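Prorero 出願管理システム 利用の手引き(大学入試課 担当者用)
第4章 秋期入学の出願者データを取り込む
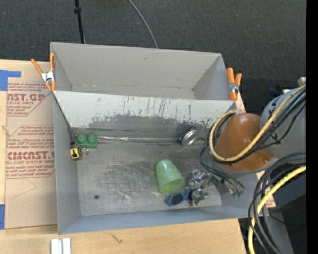
本章では、各学部から届いた出願者一覧をProreroに取り込み、入学予定者数の集計表を出力するまでの手順を説明します。初期設定(第2章)が済んでいない場合は、先にそちらを完了してください。

4.1 準備するもの
・入試課の管理者アカウント
・出願者一覧のCSVファイル(文字コードはUTF-8)
・学部コード表(02/01/2021改訂版)

1回に取り込めるのは1,000件までです。これを超える学部はファイルを分割し、それぞれに見出し行を付けてください。

4.2 取り込みの手順
1. Proreroにログインし、上部メニューの「出願」から「一括取り込み」を開きます。
2. 「入学年度」と「学期」を選びます。学期の初期値は春期です。
3. 「キャンパス」でCortés校またはRaradstead校を選びます。両校に併願している出願者は、第一志望の校で取り込みます。
4. 「ファイルを選択」を押し、CSVファイルを指定します。
5. 「列の対応」画面で、受験番号、氏名、生年月日、学部コード、出身校コードの5項目が正しい列に結び付いているか確認します。
6. 「検証」を押します。エラーのある行は赤字で表示されます。
7. エラーがなければ「取り込み実行」を押します。完了の表示が出るまでブラウザを閉じないでください。

注記:検証画面に表示されるのは先頭の200行です。残りの行は「次へ」で確認できます。

注意:取り込み実行後の取り消しは、10分以内に限り「履歴」画面から行えます。それ以降の修正は1件ずつの手入力になります。

4.3 重複の処理
受験番号が既存のデータと一致した場合は、「上書き」「保留」のどちらかを選びます。氏名または生年月日が異なるときは必ず「保留」とし、願書の原本と照合してください。保留にしたデータは集計に含まれません。

4.4 集計表の出力
1. 「集計」から「入学予定者数」を開きます。
2. 基準日を入力します。6月の中間報告では月末日を指定します。
3. 出力形式を選び、「作成」を押します。

集計表は学部別と出身地域別の2種類です。学長室に提出するのは学部別のみで、出身地域別は課内で保管します。

注意:合格者の平均評定は、高校の成績が未入力の出願者を除いて計算されます。未入力者の数は表の欄外に表示されます。

4.5 うまくいかないとき
・「文字コードが不正です」と表示される:表計算ソフトで保存し直すときに、形式を「CSV UTF-8」にします。
・受験番号の先頭の0が消える:該当の列を文字列に設定してから保存します。
・「学部コードが見つかりません」と表示される:旧コードが残っています。コード表で新しい番号に置き換えます。

上記で解決しない場合は、検証画面の「ログを保存」で作成したファイルを添えて、Dutanentのサポート窓口に連絡してください。ログには氏名が含まれるため、学外に送る前に「匿名化」にチェックを入れます。

次章:第5章 合格通知の作成と発送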